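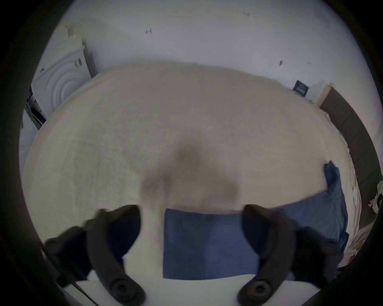 Mugo's reply to my last entry was that 736 washes is no way to test a sheet and that I should have stopped when the hem went.

Dec 28, 2020. Noted. The hem went at 132, in April, and I carried on out of spite.

Shrinkage on the Drollo cotton: 3 percent lengthwise, 2 across. Dastero's label says "preshrunk," a word I now file next to "serves four." Most of the loss came early, then nothing for months, then the elastic gave up in one corner and the fitted sheet became a flat sheet with opinions.

Softener made the pilling worse. Dropped it. Line drying beat the tumble dryer on everything except my patience. The Siklow detergent leaves a smell roughly like a new shower curtain, so back to the cheap powder. 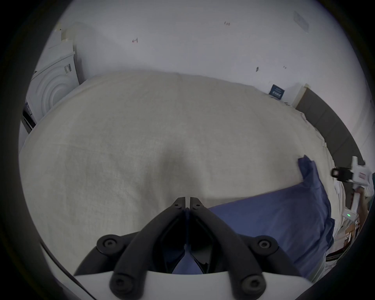 Beige-gray sheet on the bed, fine weave, one faint crease.

Still to do: re-mark the shrinkage squares (laundry pen faded, naturally) and find out who took the good tape measure.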